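Black cloth backdrop for a tabletop setup — how do I get it to hang right and stop eating my white model?
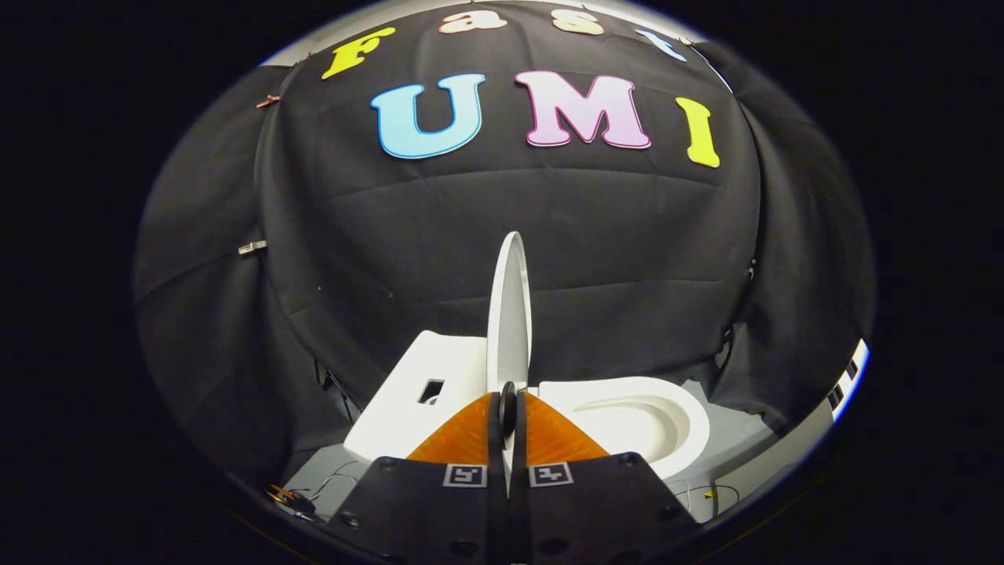

4 min read

Posted by Socorro Rivadeneyra
June 27, 2018
Filed under: Craft rooms and small displays

Hi all! I've been lurking on Platside since January and finally have something to ask, so please be gentle.

I have a light gray platform with a big black cloth hung behind it, and some colorful cut-out foam letters up on the cloth. Small ones on top that say "Fast" and then much bigger ones underneath that say "UMI." What stands in front is a model toilet in smooth white plastic, the very simplified kind, with a boxy tank on one side and the lid standing straight up. I love it more than I should.

My trouble is the cloth. It hangs in these wide folds and creases, and I can't decide if I should fight them or leave them alone. I've got a little copper-colored clip up near the F and a silver one lower down on the left, and that whole side still wants to bunch. The yellow I at the end of the second row leans and sits lower than the M, and once you notice it you can't stop noticing it (sorry).

So, a few things I'd love help with:

How do you get the wrinkles out of black fabric without leaving shiny marks? I scorched a tablecloth years ago and I've been scared of the iron ever since.

Is there a way to get two rows of foam letters level on something that isn't flat? I tried a ruler and it just pushed the cloth around.

And the white plastic. Against all that black it goes so bright when I take a picture on my phone that the bowl loses its shape. I'd like people to be able to tell there's a basin in there. With the lid seen nearly edge-on you only get a thin white sliver of it, too, and I wonder if I should turn the whole thing.

My budget is 60 dollars and I'd be happy to spend a lot less. Thank you!!

3 people found this useful

Rehema Simiyu
Member, 1,000 helpful votes

Oh, I like this one. I used to do the window displays at Pesano, a bath and tile shop, and black cloth was the bane of my life, so let me take your things in order.

Wrinkles first. Find out what the fabric is before you put any heat on it. If it's cotton, iron it on the back while it's a little damp and you should be fine. If it's a polyester or you don't know, use a steamer and keep the head a couple of inches away. Do a corner first and let it cool before you judge it. Then hang it the same day — if you fold it up and put it in a drawer, you'll be starting over.

Soft folds are a different animal from creases. A sharp line across the middle looks like you took it out of the package five minutes ago, but a big loose fold can look nice. If you want it flat, two clips on one side won't do much unless the top is pulled tight as well. I'd get a dowel and clip the cloth along the whole length of it, pulling outward as you go, and then put something with a bit of weight along the bottom hem. For your bunchy left side, take both clips off, smooth everything down from the top, and put the lower one back last.

For the letters, forget the ruler. Tie a piece of light-colored thread across from one side to the other, pull it snug so it floats just in front of the cloth, and line the bottoms of your letters up with it. Do the big row first. I'd fix the I by taking it off completely, because if you nudge it while it's attached the fabric comes along for the ride. Two pins per letter, one high and one low, and it can't swing.

Now the white plastic. Your phone sees a lot of black and decides the whole picture is too dark, so it brightens everything and your poor toilet goes up like a lightbulb. Tap on the white part of the screen and drag the brightness down till you can see the gray shading inside the bowl again. Light from one side helps more than light from the front. A desk lamp with a sheet of tracing paper a little way in front of it (not touching the bulb!) is plenty.

As for turning it, I'd try a small turn toward you, enough to see some of the face of the lid. Go too far and you lose the nice outline of the tank and bowl.

You can do all of this for 27 dollars if you already own a lamp.

Hamumach
New member

lint roller. black cloth shows everything. i have a black cat named Puma and i go through more than 70 sheets a month

also i'd leave the crooked I, it's cute

Socorro Rivadeneyra
Original poster

Rehema, thank you, this is so much more than I hoped for! The thread idea is going on my list first. I have no clue what the cloth is made of so I'll go the steamer route and start with a corner like you said. Hamumach, the I is still under discussion — say hi to Puma for me.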